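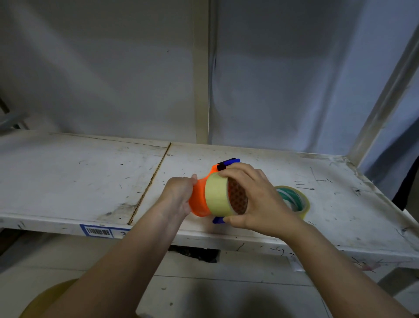 Figure 1. Hands holding a masking tape dispenser.

Does a Reunion Album Need the Old Sound? A Study of Fliven and "Leltholm"
Final report, Popular Music and Its Listeners
Josphat Nzioka

1. Why I picked this

Every few years a band that broke up comes back, and the press release says the new record "returns to their roots." I have read that phrase so many times that I stopped believing it meant anything. For this project I wanted to check it against one band and one album, with my own ears and a few other people's.

The band is Fliven, a four-piece that played loud, slow, fuzzy rock and then stopped for 18 years. Their comeback album is called "Leltholm." The label, Pravenard, sold it as a straight continuation of the debut, "Dunstan." Most of the write-ups I found repeated this, several of them in nearly the same words as the label. That made me suspicious before I had heard a note, and I should say so up front.

2. What I did

I listened to both albums all the way through, several times each, on the same headphones. For every song I wrote down the tempo, the length, whether there was a guitar solo, and where the vocals sat in the mix. Then I read the comments on the band's fan board. There were 851 posts in the main thread about the new album, going back to its release in September. I sorted them by whether the writer thought the record sounded like the old Fliven, thought it did not, or was talking about something else.

I also interviewed Donnie Cairns, who ran sound for the band on their first tour and still mixes shows at a club near campus. We talked for most of an afternoon. He asked me to leave out a few stories and I have.

3. What I heard

The songs on "Leltholm" are shorter. Only one passes six minutes, while half of "Dunstan" does. The tempos are faster on nearly every track, and the vocals are much further forward. On the debut you have to fight to catch the words, which I had always taken as part of the point. The guitar tone is close, I will give them that. If you play the first ten seconds of each album back to back you might think they were made in the same week. After that it gets harder to keep up the idea.

The drums are the biggest change. On "Dunstan" they drag behind the riff and the whole thing leans backward. On "Leltholm" they are dead on the beat, every bar. I can't prove they were edited to a grid, but I would be surprised if they weren't.

4. What the fans said

The largest group of posts was the third one, people talking about something else (shipping, the vinyl color, a ticket presale that went wrong). Among those who did compare the albums, more said "sounds like the old stuff" than said it didn't. I was ready to count that as a point against me. But a lot of the positive posts went up in the first hours after release, and some of the writers admitted they were only on the second song. The later posts are cooler. A few people changed their minds in public, always in the same direction.

There is a problem with this part. Fans who didn't like the album may simply have left the board, or never joined. Sorting posts by hand also means sorting them by my mood on a given night, and I did not have a second reader.

5. What Donnie Cairns said

His view was that nobody could make "Dunstan" twice, including Fliven. He remembered the early tour as mostly small rooms and bad monitors, with one festival date in front of more than 2,000 people who had come for a different band. "They played slow because they couldn't hear each other," he told me. "Then people wrote essays about it."

I liked this a lot, maybe too much. It is one man's memory of something a long time ago, and he was behind the desk, not on the stage. He was also kinder to the new record than I am – he thinks it has better songs.

6. Findings

The claim that "Leltholm" picks up where "Dunstan" left off holds for the guitar sound and for very little else that I measured. The label's line seems to have shaped the early reaction, although my evidence for that is the timing of posts, and timing is weak evidence. I started out doubting the press release and I ended up doubting it, so a reader has every right to wonder how hard I looked for the opposite.

If I did this again I would play the songs to listeners who had never heard of Fliven and leave the band name off. I would also include the live recordings, which I skipped for lack of time.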